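Home News Workshop Back issues Contact

What I've been up to: old server chips

If you read the March letter you'll know I've fallen down a hole with secondhand server parts. It started when Daranee Wattanapong mentioned that a warehouse called Tivmont was clearing out a pile of retired processors (200 of them in the first lot!) and did I want to help sort through them. Of course I did. My kitchen table has not been the same.

Sorting is slow but I love it. You hold each chip up to the light, read the etching on the metal lid, write down the model, and put it in the right tray. The first line is easy. The lower ones, with the part number and the batch code, are tiny, and I've given in and bought a magnifier with a lamp on it. The Xeon E5s are my favorites to handle — a nice big silver lid, a border of blue-green board all the way around, and usually a few faint scratches.

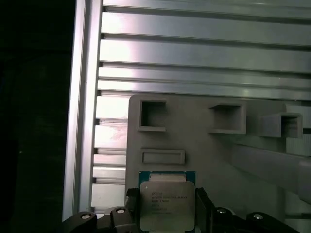 Getting the gunk off

Dried thermal paste is the main chore. I use plain isopropyl alcohol and a coffee filter, wiping in one direction, and I leave the corners for last with a cotton swab. Keep your fingers off the contacts underneath and hold the thing by its edges. Ekrem Akyol swears by an old toothbrush for the lid, but I tried one and it flicked gray paste all over my sleeve, so never again.

Zuleica Mendonça has asked if she can have a few dead ones for key rings, and I've said yes, as long as they really are dead. The second lot is 1,000 chips, so if you have spare plastic trays, please send them my way!

Recent items
Nevzat Akgül's cable drawer
Fixing the Nellari desk lamp
Swap table: what went and what stayed

Get the newsletter by email. You can unsubscribe at any time.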